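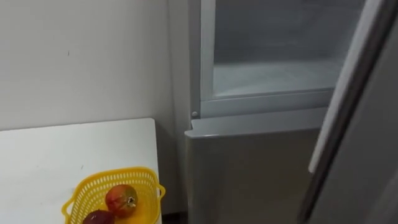

Two pieces of fruit and a yellow basket.

January
Posted by Ryota Tanabe

For most of my adult life I have bought fruit the way other people buy gym memberships. I walk into Jisel on a Tuesday evening, see the pears, and become a person who eats pears. By the weekend I'm a person who owns pears. The week after, I'm scraping one off the bottom of a bowl with a spatula and wondering whether the others know.

Last year I started writing it down. I used the notes page in Fleto, which I'd installed to track my spending and had never opened again. After a few months the fruit line stood at 300 dollars, and 70 of that had gone directly into the compost. I don't even have a garden. I was paying for fruit and then carrying it across the parking lot to somebody else's bin.

So I made changes, some of which I kept.

The first was to stop hiding things. Our old fridge had a crisper drawer, and I have come to believe a crisper drawer is a place where food goes to be forgiven. You put the celery in, you close it, and you feel you've done your part. I now keep the drawer for beer and leave the fruit where I'll trip over it. Apples get the cold, and they get it at eye level. A basket on the table takes whatever needs eating by tomorrow, and it's a small basket on purpose. When it's full I'm not allowed in Jisel.
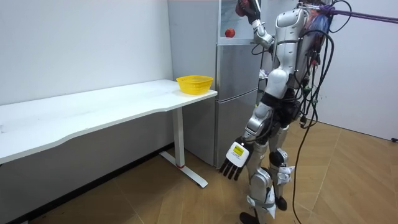
The ripening problem

Bananas and apples don't get along. I knew this the way I know how to change a tire, meaning I'd heard it said. Apples give off a gas that hurries everything along, and a bowl with both in it turns brown from the bananas outward. Mine spent years together in a big ceramic thing my aunt brought back from Rukdale, and I blamed the bananas.

Now they live in separate rooms. The bananas hang off a cup hook in the hallway, where guests look at them and say nothing.

Then there was the new fridge question. I spent a whole evening reading about a Blomqvist with a humidity dial, a fruit setting and a little light that tells you how your lettuce is feeling. It cost 1090 dollars, plus delivery. I did the math on the back of the receipt, and at my current rate of waste I'd break even at an age when I'll probably be on soft foods anyway - and I'd still be the one who has to open the door and take out a plum. The tab stayed open for a week and then my laptop restarted itself and made the decision for me.

What worked better was buying three apples. I used to buy the bag, because the bag was cheaper per pound, and per pound of apple eaten it was the most expensive fruit in the store. I get an odd look at the register sometimes. I've gotten used to it.
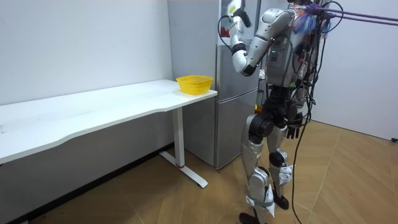
Britta Strobel wrote in to say I've got it all wrong, that the bag is fine and what I lack is a saucepan. Anything soft by Friday gets peeled, chopped and stewed with a spoon of sugar, and she hasn't thrown out an apple in years. She also thinks the hook in the hallway is ridiculous.

I tried the stewing. It's good on oatmeal, and it's good cold out of the pan at eleven at night. I made too much, of course, so there's a tub of it in the freezer with no label, next to another tub with no label that I'm fairly sure is soup.

Pears I still can't do. They're hard when I go to bed and they're gone by breakfast. If you have a system for pears, the comments are open.

300 shares | 4 comments

Contact | Copyright Ryota Tanabe | Back to top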